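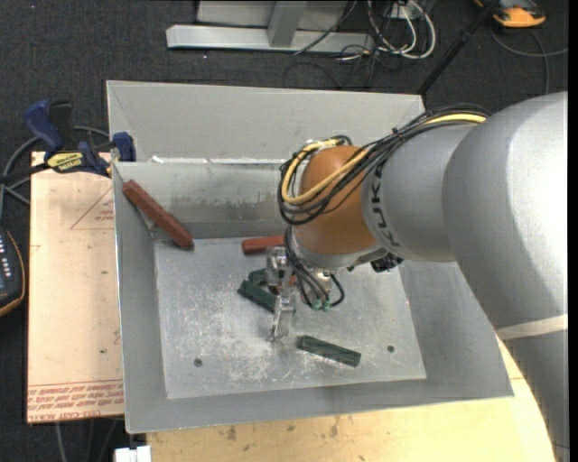
Section 4. Installing the Under-Sink Filter

This section covers mounting the Vultine two-stage water filter in a kitchen base cabinet and connecting it to the cold water line. If you bought the countertop model, skip to Section 6. If you are replacing an older Vultine unit, take out the old head and bracket first. The screw spacing has changed and the old bracket will not hold the new head.

Before you start

Read all of the steps once before you shut off the water. You will need:

Adjustable wrench
Phillips screwdriver
Drill with a 1/8-inch bit for pilot holes
Tubing cutter or a sharp utility knife
Tape measure and pencil
Bucket and two old towels
Flashlight

The carton contains the filter head, two cartridges (marked A and B), the mounting bracket, four screws, a tee adapter, a coil of white tubing, a coil of blue tubing, the filter faucet and a small bag of spare O-rings. Keep the bag. The O-rings are the same size as the ones already in the head.

Caution: Connect to the cold water line only. Hot water will damage the cartridges and the housing.

Caution: Do not install the filter where it can freeze. Cabinets on an outside wall in an unheated room are not suitable.

4.1 Mounting the bracket

1. Empty the cabinet and wipe down the side wall you plan to use. The right-hand wall is usually easier if you have a garbage disposal on the left.

2. Hold the bracket against the wall. Leave at least 2 inches of clear space below the bottom of the cartridges so that they can be twisted off later. Check this with the cartridges in place, since they hang lower than most people expect.

3. Mark the four screw holes with a pencil.

4. Drill the pilot holes. Put a piece of tape on the bit at 1/2 inch so you do not go through the cabinet wall.

5. Drive the screws until they are snug. Do not overtighten in particle board.

Note: If the cabinet wall is thinner than 5/8 inch, screw a scrap board to the wall first and mount the bracket on that.

4.2 Connecting to the cold water line

1. Close the cold water shutoff valve under the sink. Open the kitchen faucet to the cold side and let it run until it stops. Leave it open.

2. Place the bucket under the shutoff valve. Disconnect the faucet supply hose from the valve. Some water will drain out of the hose.

3. Check that the rubber washer is seated inside the tee adapter. Thread the adapter onto the valve by hand, then give it a quarter turn with the wrench.

4. Reconnect the faucet supply hose to the top of the tee adapter.

5. Cut the white tubing to length. It should reach from the tee adapter to the port marked IN with a gentle curve and no kinks. Cut it square. A slanted cut is the most common cause of drips at this joint.

6. Push one end of the white tubing into the tee adapter until it stops, about 3/4 inch. Pull back lightly. It should not move.

7. Push the other end into the port marked IN.

Caution: If your shutoff valve will not close all the way, stop and turn off the water to the house. Have the valve replaced before you continue.

4.3 Installing the filter faucet

1. Find an unused hole in the sink deck. If there is a sprayer or soap pump you no longer use, that hole will work.

2. Slide the base plate and the rubber gasket over the faucet stem and lower the stem through the hole.

3. From below, thread on the plastic washer and then the nut. Have someone hold the faucet straight while you tighten it.

4. Push the blue tubing onto the stem fitting, cut it to length, and push the free end into the port marked OUT.

Note: Drilling a new hole in a stone or enameled sink takes special bits and is a job for an installer.

4.4 Fitting the cartridges and flushing

1. Remove the plastic wrap and the end caps from both cartridges.

2. Line up the arrow on cartridge A with the arrow on the left side of the head. Push up and turn to the right until it clicks. Repeat with cartridge B on the right side.

3. Close the kitchen faucet. Open the filter faucet.

4. Open the shutoff valve slowly. Air will sputter out first. The water may be gray or cloudy for a few minutes from loose carbon.

5. Let the filter faucet run for 10 minutes, then close it. Wait 5 minutes and run it for another 10. Do not drink this water. It is fine for houseplants.

6. Dry every joint with a towel and check each one with the flashlight. Check again after an hour and once more the next morning.

Note: The maximum supply pressure is 100 psi. If your house pressure is higher, fit a pressure regulator ahead of the filter.

4.5 If a joint drips

At a tubing joint: close the shutoff valve and open the filter faucet to release the pressure. Press in the collar, pull out the tubing, trim 1/4 inch off the end and push it back in.

At the tee adapter: take it off and look at the washer. If it is pinched or missing, replace it. Do not use thread tape here.

At a cartridge: remove the cartridge and check that the O-ring is flat in its groove. Wet it with a little water and refit.

Write the installation date on the label on the front of the head. Cartridge life is counted from that date. For replacement intervals, see Section 5.

Section revised 21/03/2022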